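Questions from our staff: robots in the Larton hall

Will I lose my place?
No. All 17 people of the panel group stay. Two of them will learn to run the cells.

What changes for me?
Less lifting of the big sheets. You prepare the parts, and you check the edges after.

Who may stop the robot?
Everybody. Press the red button, then call Millet desk.

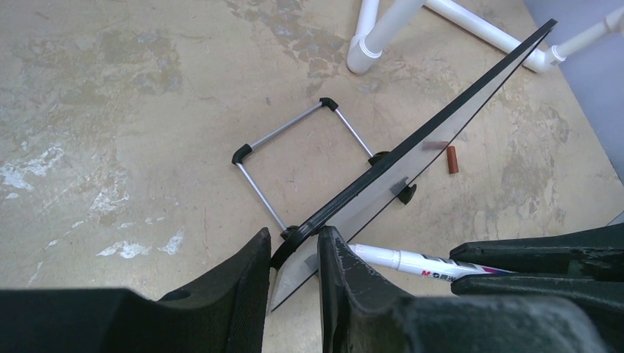

Gripper holding a clear sheet at its black-trimmed edge.

Is training paid?
Yes, up to 5 hours, in May.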